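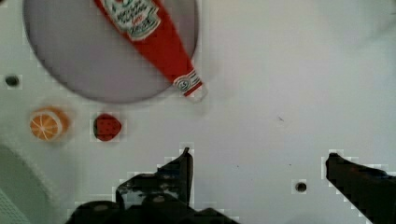 小さな約束をちゃんと守るための「約束ノート」のつけ方

2021年7月29日

「今度ごはんでも行きましょうね」と言って別れた相手と、本当にごはんに行ったことが、みなさんは何回くらいあるでしょうか。私はもう、思い出すだけで座布団に顔をうずめたくなるくらい、言いっぱなしにしてきたほうの人間です。悪気はないんですよ。言ったその瞬間は心から行きたいと思っているし、相手のことも好きなんです。ただ、駅の改札を抜けて電車に乗って、晩ごはんの献立を考えはじめたあたりで、すっかり頭から抜けてしまうんですね。

大きな約束のほうは、案外みなさん守れていると思うんです。結婚式に出るとか、家賃を払うとか、仕事の締め切りとか。まわりが催促してくれますし、破ったときに困ることがはっきりしています。問題は小さな約束です。「あの本、貸すね」「写真送るね」「調べておくよ」「また連絡する」。こういうものは相手も強く言ってきませんから、守らなくても何も起こらないように見えます。でも、貸すと言われた側は、けっこう覚えているものなんですよね。自分が言われた側だったときのことを思い出すと、よくわかります。

そういうわけで今回は、私が何年か前から続けている「約束ノート」のつけ方を、準備のところから順番に書いてみようと思います。心構えの話も少し入りますが、基本的には手を動かす話です。お茶でもいれて、のんびりお付き合いください。

用意するもの

ノートを一冊と、書きやすいペンを一本。それだけです。

私が使っているのは Bodura という小さめのノートで、近所の文具店で499円でした。別にこれでなければいけないということはまったくなくて、チラシの裏を束ねたものでもかまいません。ただ、ひとつだけお願いしたいのは、買い物リストや仕事のメモと同じノートにしないことです。私は最初、家計簿のうしろのほうに書いていたのですが、「電球を買う」と「叔母に手紙の返事を書く」が同じ行の並びにあると、どうしても電球のほうが先に片づくんです。電球は買えば終わりますからね。手紙はいつまでも残って、そのうちページごとめくられなくなりました。

スマートフォンのアプリでもいいですか、とよく聞かれます。もちろんいいと思います。私も Vidarura というアプリをしばらく試していました。通知が来るのは便利でしたし、検索もできます。ただ、私の場合は通知を消すのが上手になってしまって(親指がもう勝手に動くんです)、紙に戻りました。通知をちゃんと見られる方なら、アプリのほうが向いているかもしれません。ご自分の性格と相談してみてください。

手順1 一週間、口にした約束をただ書きとめる

最初の一週間は、守ろうとしなくていいです。ここが肝心なので、太い字で書きたいくらいなのですが、とにかく書くだけにしてください。

書くのは三つ。いつ言ったか、誰に言ったか、何と言ったか。とくに三つめは、なるべく自分が口にした言葉のまま書きます。「手伝う」とまとめてしまわないで、「手が空いたら手伝うよ、たぶん来月あたり」と、だらだらしたままで書いておくんです。あとで読み返したときに、自分がどれくらいぼんやりした言い方をしていたかがよく見えます。

書くタイミングは、別れてすぐがいちばんです。私は電車の中か、家に帰って靴を脱いだ直後に書いています。寝る前にまとめて書こうとすると、半分は忘れていますし、残りの半分は都合よく形が変わっています。人間の記憶というのは、自分に甘いものだなあとつくづく思います。

メールや手紙に書いた約束も忘れずに入れてください。「詳しくはまた改めて」なんていう一文、あれも立派な約束です。私はこれを数に入れるようになってから、メールの結びの文句がずいぶん短くなりました。

それから、自分にした約束は、この一週間は書かないでおきましょう。「明日こそ早起きする」のたぐいですね。混ぜはじめるとあっという間にノートが反省文だらけになって、開くのがつらくなります。
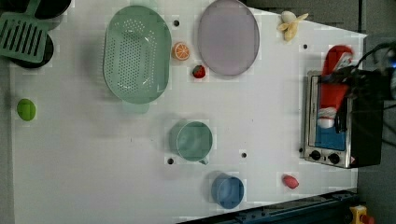
手順2 書いたものを四つに分ける

一週間たったら、ノートを開いて、全部の項目に印をつけていきます。私は四つに分けています。

丸は、日にちと中身がはっきりしている約束。「水色の傘を返しに行く」「来月の集まりに煮物を持っていく」など。
三角は、中身ははっきりしているけれど、いつやるかが決まっていない約束。「本を貸す」「写真を送る」はだいたいこれになります。
波線は、中身も時期もぼんやりしている約束。「今度ゆっくり話そうね」などです。
バツは、書いてみたら、そもそもする気がなかったと気づいたもの。

やってみるとわかりますが、最初はびっくりするくらい三角と波線ばかりになります。私もそうでした。丸なんてほんの少しで、ああ、自分はこんなにふわふわしたものを人に配って歩いていたのかと、しばらくぼうっとしてしまいました。でも、落ち込まなくて大丈夫です。ここで落ち込んでノートを閉じてしまうのがいちばんもったいないんです。

分けるときに迷ったら、相手が目の前にいて「あれ、どうなりました?」と聞いてきたところを想像してみてください。すぐに答えられるなら丸。「えーと、近いうちに」と言いそうなら三角。「え、何のことでしたっけ」なら波線。返事をする前に目をそらしそうなら、それはバツです。

手順3 三角から片づける

順番としては丸からやりたくなるのですが、丸は放っておいてもたいてい守れます。日にちが決まっていますから、カレンダーに書き写しておけばそれでおしまい。手をかけるべきなのは三角です。

やり方は簡単で、相手に日にちを伝えてしまうことです。「この前お話しした本、次にお会いするときに持っていきますね」では、まだ三角のまま。「十日の昼にお宅の近くまで行くので、郵便受けに入れておきますね」まで言えたら丸に昇格です。私はこの昇格が楽しくて、ノートの三角の上から丸をぐるっと書いています。見た目がおにぎりみたいになって、なかなか可愛いんですよ!

五分以内で終わる三角は、日にちを決めるまでもなく、その場でやってしまいましょう。写真を送る、店の名前を教える、レシピを書き写す。こういうものは、分けている最中に手を止めて済ませてしまうほうが早いです。私が一度、五月の連休にため込んだ三角を片づけたときは、半分以上が椅子に座ったままで終わりました。レシピひとつ送るのに何か月も待たせていたわけで、送ったらすぐに「まあ、覚えていてくれたの」とお返事が来て、うれしいやら申し訳ないやらでした。

長く待たせてしまったときの送り方にも、少しだけこつがあります。言い訳を先に書かないことです。「ばたばたしておりまして」から始めると、相手はまず「お忙しいのね」と気をつかうところから読みはじめることになります。「遅くなってごめんなさい。あの煮豆の作り方です」とすぐ本題に入ってしまって、近況を書きたければ最後にちょっと添える。そのくらいがちょうどいいと私は思っています。

手順4 相手の側から読み直す 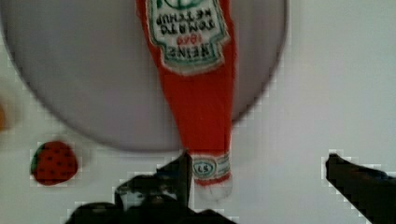 約束というのは、言ったほうと言われたほうとで、ずいぶん違うふうに見えています。言ったほうは自分の気持ちのほうから眺めていて、「手が空いたら」の部分をいちばん大きく覚えている。言われたほうは「手伝うよ」のところを大きく覚えている。同じひとつの言葉なのに、向きが変わると読めるところが変わってしまうんですね。写真のケチャップもそうで、ボトルが逆さになっているものですから、HEINZ の文字も 1869 の数字もひっくり返っていて、読もうとするとこちらが首をひねらなければなりません。ラベルに書いてあることは何も変わっていないのに、です。ノートを読み直すときも、この首をひねるひと手間を惜しまないでください。一行ずつ、「もし私がこれを言われたら、いつまでに何をしてもらえると思うかしら」と考えて、余白に小さく書きこんでいきます。

たとえば私のノートに、「引っ越しのとき声かけてね、行けたら行くから」という一行がありました。Cukbridge という名前のアパートの202号室に越すことになった友人に言ったものです。私としては、行けたら行く、つまり行けないかもしれない、というつもりでした。けれど相手の側に立って読み直すと、「声をかければ来てくれる人がひとりいる」になるんです。友人は当日の人手の中に私を入れているかもしれない。そう気づいて慌てて連絡をしてみたら、案の定、私の分のお弁当まで考えてくれていました。あのときノートを読み返していなかったらと思うと、いまでも背中がひやっとします。

逆の場合もあります。自分では重く受けとめていたのに、相手はちっとも気にしていなかった、ということですね。こればかりは聞いてみないとわかりません。気になったら、軽い調子で聞いてしまいましょう。「この前のあれ、まだお入り用ですか」の一言で、肩の荷がひとつ下りることだってあります。

手順5 守れない約束は、早めに返す

さて、いちばん気の重いところに来ました。バツの印と、どうにもならない三角の始末です。

守れないとわかった約束は、借りた物を返すように、相手にお返ししましょう。黙って忘れたふりをするのが楽なのは、私もよくよく存じております。でも、黙っているあいだ、相手はその約束の分の場所を空けて待っているんです。早く返してもらえれば、ほかの人に頼むこともできますし、別の予定を入れることもできます。

私がよく使う文面を置いておきますね。

「先日、お手伝いすると申し上げた件ですが、やはり難しそうです。早くお伝えできればよかったのに、ごめんなさい。もしほかの方をお探しになるなら、どうぞ遠慮なくそうなさってくださいね。」

短いでしょう。理由は、聞かれたら話せばいいと思います。こちらから長々と理由を書くと、相手は「それなら仕方ないですね」と慰める役をしなければならなくなります。断られたうえに慰める役まで回ってくるのは、考えてみれば気の毒な話です。

それと、返すときに新しい約束をおまけにつけないこと。「そのかわり次は必ず」と、つい言いたくなるんですよ。申し訳なさでいっぱいですから、何か差し出したくなるんです。私はこれで、ひとつ返してはふたつ増やす、ということを長いあいだ繰り返していました。謝るところまでで、ぐっと口を閉じておきましょう。

子どもに「日曜大工を一緒にやろう」などと言っていた場合も、同じように返してください。子どもだからと曖昧にしておくと、驚くほど長く覚えています。私自身、小さいころに親戚から言われた「今度、川に連れていってあげる」を、この年になってもまだ覚えているくらいです。怒っているわけではないんですけれどね、ただ、その川がどんな川だったのか、ときどき考えます。

手順6 波線との付き合い方

波線の約束、つまり「今度ゆっくり話そうね」のたぐいは、全部なくさなくていいと思っています。

はじめのころの私は張り切りすぎて、波線を根絶やしにしようとしました。「今度ごはんでも」と言われるたびに手帳を出して「いつにしますか」と迫ったものですから、相手はだいぶ困っていたようです。考えてみれば、ああいう言葉は挨拶でもあるんですよね。またお会いできたらうれしい、という気持ちを手渡しているだけのことも多いんです。そこに日付を書きこませようとするのは、ちょっと野暮でした。

いまは、自分から言うときだけ気をつけています。挨拶のつもりなら「お会いできてうれしかったです」と言う。本当にごはんに行きたいなら、その場で店の名前をひとつ出す。私の場合はたいてい Jabłońska という喫茶店で、席がゆったりしていて長居ができるので、「Jabłońska の窓ぎわで、お昼すぎにいかがですか」と言うようにしています。店の名前が入ると、不思議と相手も具体的に考えてくれて、「その日はだめだけど次の週なら」とお返事が返ってきやすいです。 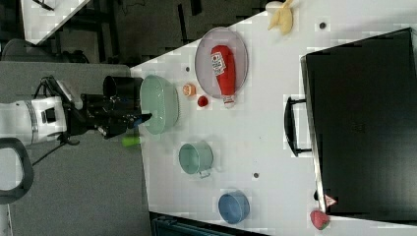

手順7 週に一度、お茶を飲みながら見返す

あとは続けるだけです。週に一度、決まった時間にノートを開いて、新しく増えた分に印をつけ、三角をひとつかふたつ丸にする。私は朝の洗濯機が回っているあいだと決めていて、終わりの音が鳴ったらノートも閉じます。時間が余っても延長しません。だらだらやると、昔の約束までさかのぼって、あの人はどうしているだろうと物思いにふけってしまうんです。まあ、それはそれで悪くない時間なのですけれど。

守れた約束は、線を一本引いて消します。塗りつぶさずに、読めるようにしておくのがおすすめです。くたびれた日に前のページをめくると、「傘を返した」「煮物を持っていった」「写真を送った」と、線の引かれた行がずらっと並んでいます。どれも人に自慢するようなことではありませんが、あたたかい気持ちになりますよ。

途中で何週間か抜けてしまっても、気にせず次のページから始めてください。抜けた分を思い出して埋めようとしなくていいです。私の一冊めは、33ページめのあとがしばらく真っ白で、その次からは何ごともなかったような顔でまた始まっています。

よくいただくお便りから

「書いているところを見られたら、感じが悪くないでしょうか」

私も最初は隠れて書いていました。でも、一度見つかってしまったときに「忘れたくないので」と言ったら、とても喜ばれたんです。それからは、親しい相手なら目の前で書くこともあります。ただ、立ち話の途中でいきなりノートを出すと、取り調べみたいになりますから、そこは様子を見ながらどうぞ。

「家族との約束も書きますか」

書きます。むしろ家族の分がいちばん多いです。家族には甘えが出るので、「あとでやる」という言葉がまあたくさん並びます。同じ「あとで」が三週続いたら、やらないと伝えるか、その日のうちにやるか、どちらかに決めることにしています。わが家では網戸の張り替えがそれで、とうとう張り替えました。

「相手が約束を守ってくれないときは、どこに書けばいいですか」

このノートには書かないでおくのがいいと思います。一度だけ、うしろのページに「してもらう約束」という欄をこしらえたことがあるのですが、気がつくと人を待つ目でそのページを見ているんですね。開くたびに少しずつ意地の悪い顔になっていくようで、三日でやめました。どうしても必要なものは、直接お願いしてしまうほうがさっぱりします。

「守れる約束しかしないようにすると、付き合いが狭くなりませんか」

これはしばらく考えこんでしまいました。たしかに、口にする約束の数は減ります。私も前に比べると、「やっておくね」と言う回数がずいぶん少なくなりました。そのかわり、頼まれごとの種類が少し変わってきたように感じています。前は「誰でもいいから」という感じの用事が多かったのに、近ごろは「これはあなたにお願いしたくて」と言ってもらえることがあるんです。気のせいかもしれませんし、単に年をとっただけかもしれません。

ノートの書き方は、どうぞお好きなように変えてくださいね。印の形も、見返す日も、ご自分の暮らしに合うのがいちばんです。次回は、お礼状を出しそびれて時間がたってしまったときの書き出しについて書くつもりです。これも今日のノートに、三角で書いておきます。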